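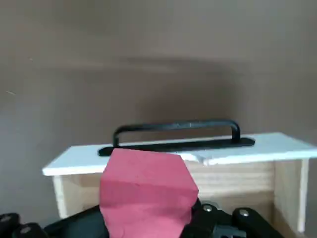 The sales page for the Pamon two-arm tabletop kit says it "learns your chores." I have been reading pages like that for nine years, and my first question is always whose chores. Mine involve a dishwasher with a bent rack and a drawer full of batteries that may or may not be dead. The ones on offer involve a wooden box, a drawer and a block of foam.

Resia, the company that sells Pamon as a monthly service, would tell you this is unfair. Their pitch is that you start with a block and a drawer and work up. Fine. I learned to drive in a parking lot. But the school didn't charge me for the highway while I was still going around the cones, and Resia's price list makes no such distinction. You pay for "household skills" from month one, and the skill you get in month one is putting a thing in a place.

I don't want to pretend that's easy. Drawers are miserable for a machine. They stick, they tilt, the handle is never quite where the model thinks it is, and a soft block squashes when you grab it. A second arm helps, at least on paper, and it's the best argument for buying the larger kit over the Hinudik, which has one arm and a much nicer manual.
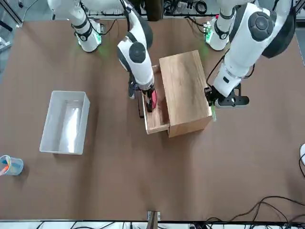
*Drawer open, one gripper inside it on the red object, the other beside the box.*

What bothers me is the number. Resia advertises 200 successful runs of the drawer task, and the word "successful" is doing a lot of lifting. Successful out of how many? With the same box each time? Did somebody nudge the bin back between runs? I wrote to ask in February and got a brochure. It was the same brochure, with 200 in larger type.

Then there is the setup. The brochure gives it two sentences. Anyone who has lived with one of these things knows that the arms are the tidy part and the rest is cables, power bricks and a table you can't use for anything else. I'd like to see one vendor put the wiring on the cover. The little Abdelaziz workshop kit comes closest – it has a full page on where to put the power supplies, and I trusted it more after reading that page. 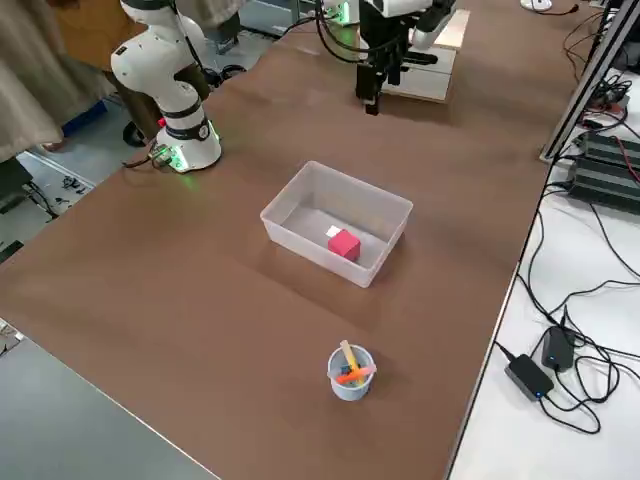 So should a small shop or a school lab sign up for the service?

Only for a short term, and only if the contract says what happens when the task changes. Ask for the failed runs as well as the good ones, and bring your own drawer to the demo.

I would probably rent it for a month myself. The hardware looks decent and I have a weakness for anything with two arms. But I wouldn't pay for the word "chores," and I'd keep writing to Resia until somebody sends me the other number.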